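Week 4 - Stock control for small kitchens and shops

Notes to go with the session. Slides are up on the shared drive, same folder as last time. Bring these next week, we carry straight on into supplier terms and I won't be printing them again.

Recap from week 3

Stock is money sitting on a shelf. Everybody nodded at this and then half the homework sheets put "stock" under costs. Opening stock plus purchases minus closing stock = what you used. Write that at the top of your page, you will need it for every exercise until the end of the module.

Two words people mix up. Usage is what left the shelf. Sales is what the customer paid for. The gap is waste, staff meals, breakages, theft, bad measuring and bad counting. Mostly bad measuring.

Reorder level

Reorder level = (daily usage x lead time) + safety stock.

Lead time runs from when you place the order to when it can be used, so include unpacking, and defrosting if it comes frozen. Trosley Bakery (the case study, pages at the back of the pack) gets this wrong in the first paragraph. They order flour when the last sack is opened. Flour takes four days to come, a sack lasts two. You can see where that goes.

Trosley again, working in kilos:
Weekly usage of strong white - 530
Days open - five
Daily usage - 106
Lead time - four working days
Usage over lead time - 424
Safety stock - one day, so 106
Reorder level - 530

It comes out the same as a week's usage. Coincidence of the numbers, don't learn it as a rule. Last year several people did and wrote it in the test.

How much safety stock? Depends on the supplier, the product, how much room you have and how much it hurts to run out. A bakery without flour is shut. A bakery without flaked almonds takes one thing off the board. Don't give every item the same cushion.
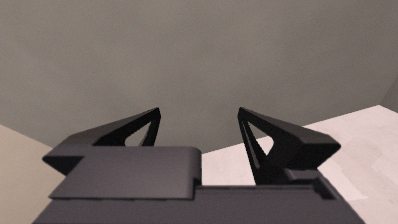

Shelf life puts a ceiling on all of this. If the cream lasts six days there is no point working out a reorder quantity that lasts nine, whatever the discount. Do the shelf life check first, then the price. The Naritz price list in your pack has a trap of exactly this kind in it, look at the dairy page.

Rotation

First in first out. New stock goes behind or underneath. Date on the front of the box, day and month, in pen that doesn't rub off.

FIFO is also a way of valuing stock, different thing, same name, sorry. For valuing: assume the oldest units are used first, so what is left is priced at the newest cost.

Quick one. Javeo sells coffee in 1 kg bags. Opening stock 16 bags at £11. Buys 30 more at £12. Uses 20. Closing stock is 26 bags, all from the newer lot, so £312. Cost of what was used = 16 at £11 plus four at £12 = £224. Check: £176 + £360 = £536, and £312 + £224 = £536. Always do the check, it takes ten seconds and there is a mark for it.

Weighted average gives a slightly differnt answer. £536 over 46 bags is £11.65 a bag to the nearest penny. Either method is fine in the assignment but say which and stick to it.

Counting

Same time, same order, same units. Before opening is best, nothing moving. Shelf to sheet, then a few lines sheet to shelf to catch things that were missed. Part-used containers - agree how you do them beforehand (quarters is usual) and write it on the sheet.

Don't print last month's figures on the count sheet. People copy them. I have done it myself at the end of a long shift.

Deliveries - check against your order as well as the delivery note. The note only tells you what they think they sent. Sign for shorts there and then.

Case study 2 - Bùi, noodle shop

Read before next week. Annual spend on fresh herbs is £4,000, and the owner thinks a quarter goes in the bin. Three things to prepare:

What would you measure first, and for how long?
Would you order smaller amounts more often? Delivery charge is on the second page.
Which herbs could be bought frozen without changing the menu?

Half a page is plenty. Show working where there is any. No need to type it up.

Assignment is due end of October, brief is on the drive. Question 3 had the wrong units in the first verison, so download it again if you got it early.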